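Von: Vojtěch Kadlec
An: Verteiler »Hauswirtschaft und Technik«
Datum: 19. Oktober 2018
Betreff: Re: Haushaltsnahe Automatisierung, Stand der Greiftechnik

Sehr geehrte Kolleginnen und Kollegen,

auf die Anfrage von Frau Sokol, die ich zur besseren Nachvollziehbarkeit auszugsweise wiedergebe, nehme ich im Namen des Referats Technikbewertung wie folgt Stellung.

> Blažena Sokol schrieb:
>
> Sehr geehrter Herr Kadlec,
>
> im Beirat der Wohnanlage Flerneven wird derzeit erörtert, ob für die 554 Wohneinheiten mittelfristig Geräte beschafft werden können, die einfache hauswirtschaftliche Handgriffe übernehmen: Gefäße anreichen, Deckel abnehmen, Tische abräumen. Die Firma Skelleo hat uns eine entsprechende Präsentation zugesandt. Herr Massawe hält den Zeitpunkt für gekommen, Frau Ueda rät zur Zurückhaltung.
>
> Ich bitte um eine Einschätzung, ob Maschinen solche Tätigkeiten heute zuverlässig ausführen können und ob Mittel im kommenden Haushaltsplan vorzusehen sind.
>
> Mit freundlichen Grüßen
> Blažena Sokol

**1. Zum Gegenstand**

Die Frage wird in der Regel zu allgemein gestellt. Staubsauger und Rasenmäher, die selbsttätig fahren, sind seit Jahren im Handel und werden in mehreren unserer Häuser eingesetzt. Sie bewegen sich auf einer Fläche und fassen nichts an. Die von Ihnen genannten Handgriffe setzen dagegen voraus, dass ein Gegenstand erkannt, mit angemessener Kraft gefasst und an der richtigen Stelle wieder abgesetzt wird. Für diesen Bereich liegen uns bislang nur Ergebnisse aus Versuchsaufbauten vor.

Betrachtet werden im Folgenden mehrgliedrige Hände mit vier Fingern und Daumen, die am Tisch arbeiten.

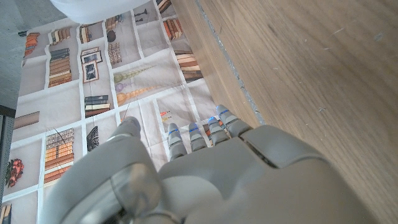
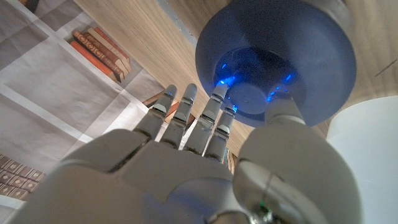
Blick vom Handgelenk aus, mit einem runden blauen Gegenstand zwischen Daumen und Fingerspitzen.

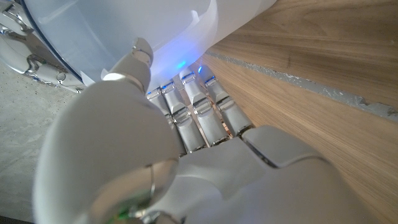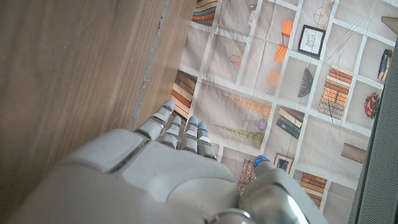
**2. Bewertung**

Das Halten eines glatten, zylindrischen Behälters gilt in der Fachdiskussion als vergleichsweise dankbare Aufgabe. Die Form ist regelmäßig, die Wandung bietet den Fingern Anlage, und eine zweite Hand kann gegenhalten. Schwieriger wird es, sobald der Inhalt schwappt, die Wandung nachgibt oder der Deckel klemmt. Herr Subramaniam hat in seinem Bericht vom April darauf hingewiesen, dass die meisten Fehlgriffe nicht beim Zufassen auftreten, sondern beim Loslassen. Dieser Befund deckt sich mit den Erfahrungen unseres Prüfraums in Nenanance.

Dort wurden 3.060 Greifvorgänge mit Haushaltsgefäßen protokolliert. In 811 Fällen musste eine Aufsichtsperson eingreifen, meist wegen eines verrutschten oder verkantet abgestellten Gefäßes. Für einen Versuchsbetrieb ist dies ein brauchbares Ergebnis. Für eine Wohnung, in der eine gehbehinderte Person allein mit dem Gerät ist, reicht es nicht aus.

Hinzu kommt die Frage der Umgebung. Ein Prüfraum kann so eingerichtet werden, dass Beleuchtung, Tischhöhe und Abstände gleich bleiben. In den Wohnungen in Flerneven steht der Küchentisch bei jeder Partei anders, und auf ihm liegen Post, Medikamente und Brillen. Herrn Massawes Hinweis, die Geräte würden an wechselnden Hintergründen erprobt, ist grundsätzlich zutreffend. Ob sich daraus ein verlässliches Verhalten in bewohnten Räumen ergibt, lässt sich nach derzeitigem Kenntnisstand nicht zusagen.

**3. Zur Präsentation der Firma Skelleo**

Die Unterlagen nennen weder die Zahl der Versuche noch die Bedingungen, unter denen sie stattfanden. Angaben zur Reinigung der Fingergelenke fehlen ebenfalls, was bei einem Einsatz in der Küche nicht hinnehmbar ist. Wir haben beides mit Schreiben an die Firma angefordert. Eine Antwort steht aus. Das Angebot der Firma Biwott beschränkt sich auf fahrbare Transporthilfen ohne Greifarm und ist gesondert zu beurteilen.

**4. Empfehlung**

Das Referat empfiehlt, für das kommende Jahr keine Beschaffungsmittel einzustellen. Befürwortet wird eine begleitete Erprobung in der Lehrküche, begrenzt auf sechs Monate und ausschließlich mit Fachpersonal im Raum. Als Aufgaben kommen in Betracht:

- Anreichen leerer, bruchfester Behälter
- Umsetzen von Behältern zwischen zwei festgelegten Stellplätzen
- beidhändiges Halten, während eine Person den Deckel öffnet

Das Hantieren mit heißen Flüssigkeiten, Messern und Glas ist auszuschließen. Frau Ueda hat sich bereit erklärt, das Protokollmuster zu überarbeiten, und bittet um Anmerkungen direkt an ihre Adresse. Wer Zugang zum Prüfraum wünscht, wende sich bitte an Herrn Subramaniam; die Teilnahme ist nur nach vorheriger Unterweisung möglich.

Rückfragen von allgemeinem Interesse bitte ich über den Verteiler zu stellen.

Mit freundlichen Grüßen

Vojtěch Kadlec
Referat Technikbewertung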